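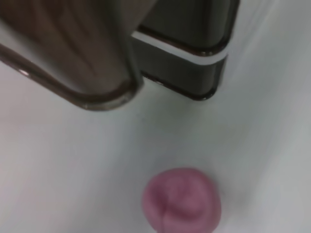
Darragh Brennan wanted to know, before he would read a word of this guide, whether the arm was going to take the bench off him or simply share it. We think that is a very fair thing to ask on the first morning, and so section 11 starts there and leaves the cables for later.

11. Sharing your bench with the Tulen

The short answer is that you share it. The Tulen picks up and sets down soft pieces, and it opens and closes drawers. You still decide what is made, in what order, and when a piece is good enough to go on to the next bench. What does change is the shape of your day. Most people at Grondholm found they were walking less and checking more, and one or two of them missed the walking, so do speak to your shift lead if you find the same. It is quite all right to ask for a spell on another job in the afternoon.

11.1 Before you switch on

1. Clear the work surface of anything you would be sorry to see nudged. Mugs, phones and spectacles are the usual ones.
2. Wipe both gripper fingers with a soft dry cloth. Soft material builds up along the lower edges more quickly than you might expect, and a finger with a crust on it will pinch a piece on one side.
3. Check that the wrist lens is clean. A thumbprint is enough to upset it.
4. Turn the key to BENCH and wait for the arm to settle in its rest position.
5. Tell whoever is working next to you that you are about to start. Please do this out loud, even if you have worked side by side for years.

Note: If you wear long sleeves or a lanyard, tuck them in before step 4.

11.2 Showing it a soft piece

1. Put one piece on the work surface, well clear of the fingers.
2. Press TEACH and bring the arm down slowly by the wrist collar, stopping while there is still a good gap above the piece.
3. Close the fingers with the hand wheel until they just touch, then go a quarter turn further. Resist the temptation to give it a bit more for luck.
4. Lift, hold for a slow breath, and set the piece down again.
5. Look at the piece. Small dents are usually acceptable, but you know your own product far better than we do, and if you would not pass it from a colleague then do not pass it from the arm. Press FORGET and try again.

Caution: Keep your free hand at least 30 cm from the fingers whenever the hand wheel is engaged.

You may need several goes, and nobody should be hurrying you. Müzeyyen Sarıgül, to whom we owe most of this page, asks that new starters be given a quiet bench and nearly the whole of a morning for it. Her other request, which we have passed on to managers in the Clurell handbook, is that teaching time be counted as work and put on the rota as such. It had been squeezed into tea breaks at first, and people quite rightly grumbled.

11.3 Showing it a drawer

Drawers are a little harder than soft pieces, and they are where most of the bumps and scrapes come from. Begin with the drawer shut.

1. Press TEACH and guide the wrist towards the handle at a walking-through-treacle sort of speed.
2. Line the fingers up with the handle before you let them near the opening.
3. Draw the handle straight out. If you feel the drawer twist on its runners, stop, push it home and start again.
4. Press KEEP once you are happy.

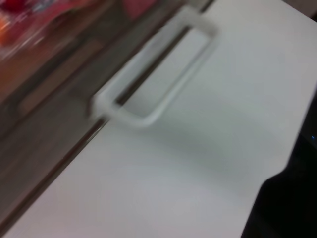 Fig. 11-2. Pull handle on a white front, from the wrist camera.

Note: If the display shows 624, the arm has lost track of the handle. Let go of the wrist collar, wait 10 seconds, and go back to step 1.

Caution: Never reach into a drawer while the arm is holding it, however small the thing you want. Press PAUSE first.

11.4 When you would rather do it yourself

Press PAUSE at any time and carry on by hand. You need no permission and you need not fill in a form. The log will show that the arm was paused, but it does not record who pressed the button, and Ozan Gezer and Reiko Fukuda have both asked us to say so plainly, as there was some worry about it in September when the first benches were fitted.

At the end of your shift, leave a line in the bench book for the next person: which pieces were taught, which drawers, and anything that felt odd. "Bit stiff on the left" is perfectly good enough. Spare bench books are kept with the cleaning cloths, and Yae Furukawa can order more.

Continue to section 12, Cleaning and storage.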